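Chopsticks, towels and a lot of waiting: an afternoon at the Galtotska open house

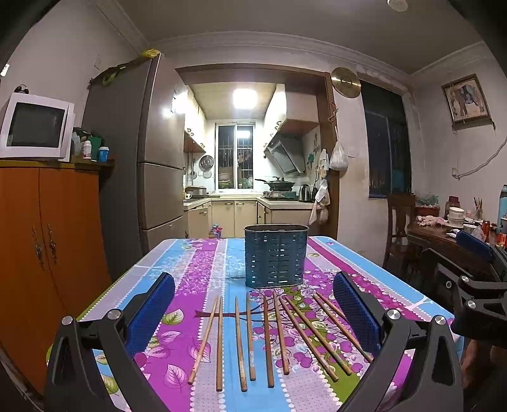

I went in March because a reader kept telling me I was behind the times. Household robots were ready, he wrote, and I should go see the chores being done before I wrote another grumpy column.

Galtotska opens its doors to visitors twice a year. The company makes software for robot arms and says its next product, Horkel, will clear and reset a family table. You sign in, get a sticker and a paper cup of coffee, and follow a guide through what used to be a carpet showroom.

Our guide was Tatsuya Kamata, who runs the training side and was more careful with his claims than the banner over the door. The job that day was putting chopsticks into a holder. A person does it with a gripper in hand, over and over, in ordinary homes with ordinary tablecloths, and the recordings go to the machine. Kamata told us they had 2,000 of these recordings for chopsticks alone. I asked how many chopsticks a child needs to see. He smiled and said that was a fair question.

Then we watched the arm. It had 16 chopsticks to put away and 40 minutes on the schedule. It got the first few in quickly enough that people took out their phones. After that it pinched two at once, let go of both, and spent a long time hovering over one that had rolled against the holder. An engineer reached in and moved it. She did that again later, and the second time she didn't look up to see who was watching. When our group was called away there were still five on the cloth.

Thin, round things that roll are hard, I was told. I believe it. They are also what people have on their tables.

The towel folding next door went better, though every towel was the same size and started out flat. Olga Palacios, a hotel laundry manager who had come with two colleagues, timed it on her watch. Her slowest folder would be finished and at lunch, she said. She was more interested in the cart from Hayashi that hauls linen bags down a corridor and does nothing else. She took a brochure for that one.

There was a Jollel booth by the exit with a shelf-stocking demo, but it was switched off both times I passed - a part was on order.

I'd go back next year. The people are serious and the coffee was decent. But I asked Kamata whether he had a robot at home, and he said he has a dishwasher.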